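Stundunthorpe Football Club
Members' Information: Care of Kit at Home
Last revised January 30, 2022

The club issues playing kit to 287 registered players each season. Under the shirt agreement with Idia, replacement garments may be ordered only twice a year, in December and at mid-season, and players are therefore asked to make the issued kit last. The following guidance applies to all juniors, seniors and over-age sides. It replaces the sheet distributed at registration.

Before washing

Empty all pockets in training shorts and tracksuit bottoms. Shin guards, mouthguards, tape and hair ties should be removed at the ground. Turn shirts inside out to protect the sponsor's lettering and the number on the back. Undo any zips on training tops first, then close them again once the garment has been turned.

Kit should not be left in a sports bag overnight. If it cannot be washed on the day of the match, hang it in a garage, laundry or other airy place until it can.

Mud, grass and blood

Allow mud to dry completely, then brush it off outdoors with a stiff brush. Rubbing wet mud pushes it further into the fabric. What is left will generally come out in a normal cool wash.

Grass stains on white shorts and socks respond to a paste of laundry powder and water, left for half an hour and rinsed. White vinegar diluted with an equal quantity of water may be tried on stubborn marks. Test it first on an inside hem.

Blood should be rinsed in cold water as soon as possible. Hot water will set the stain. Where a shirt has been heavily marked, soak it in cold salted water before washing and check it again before it is dried.
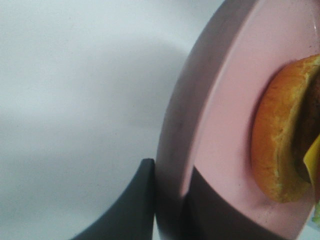 Wagner Medeiros wrote that the vinegar had taken the grass out of two pairs of white shorts but had left the coloured piping slightly paler, and asked that members be told to keep it away from the trim. The club agrees. Vinegar should be dabbed on the stain only, and the whole garment should not be soaked in it.

Washing

Wash shirts at 30 degrees on a gentle cycle with a mild liquid detergent. Fabric softener must not be used on any playing shirt, as it coats the fibres and the shirt will no longer draw away sweat. Bleach must not be used on any item, including white socks.

Home and away colours are to be washed separately. The maroon in the away strip has been known to run during the first few washes, and the club cannot replace shirts that have been dyed by other garments.

Goalkeepers' gloves should be washed by hand in lukewarm water. Press the palms gently until the water runs clear. Do not wring them. Dry them flat, away from direct sun, and store them with the palms apart.

Drying and ironing

Dry shirts on a line or rack in the shade. Tumble dryers cause the printed numbers to crack and lift at the corners. Shirts should not be ironed across the lettering under any circumstances. A crumpled shirt may be hung in the bathroom during a shower, and most creases will drop out.

Socks should be pegged by the toe.

Boots

Knock boots together outside to loosen soil, then remove the remainder with an old dish brush. Take out the laces and insoles. Wipe the uppers with a damp cloth and stuff the boots loosely with newspaper, changing it once it is damp. Boots should never be placed in front of a heater or in an oven. Leather uppers benefit from a thin coat of conditioner every 4 weeks in season.

Screw-in studs should be checked before each match. A smear of petroleum jelly on the thread makes them much easier to remove at the end of the year.

Food stains after the match

A good many of the shirts returned in poor condition have been damaged by food, chiefly tomato sauce, beetroot and barbecue grease. Players are encouraged to change before eating. Scrape off any solids with the back of a spoon, then work from the outside of the stain towards the centre. A drop of dishwashing liquid, left for ten minutes, will deal with most grease.

Families hosting team suppers at home are asked to wipe down tables before kit is folded or sorted on them. 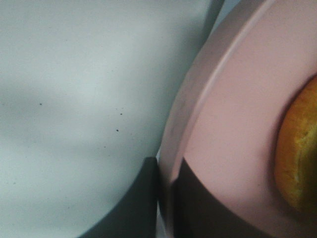 Small dark specks on a pale surface.

Storage and return

At the end of the season, wash and dry all items fully before packing them. Use a cardboard box or cotton bag. Plastic bags trap moisture and are not accepted at the kit room. Write the player's surname and shirt number on a slip of paper and place it on top.

The kit room at Aryee Reserve will check in 688 items this season, and labelled bags are processed first. Players who train at Grelasholm may leave their kit with the team manager there.

Repairs

Loose hems and small holes may be mended at home with matching polyester thread. Lifting numbers, torn collars and damaged sponsor lettering are to be left alone and reported to the kit room. Iron-on patches and fabric glue are not permitted on playing shirts. Where a shirt cannot be repaired in time for a match, a spare will be lent, and it must be returned washed within seven days.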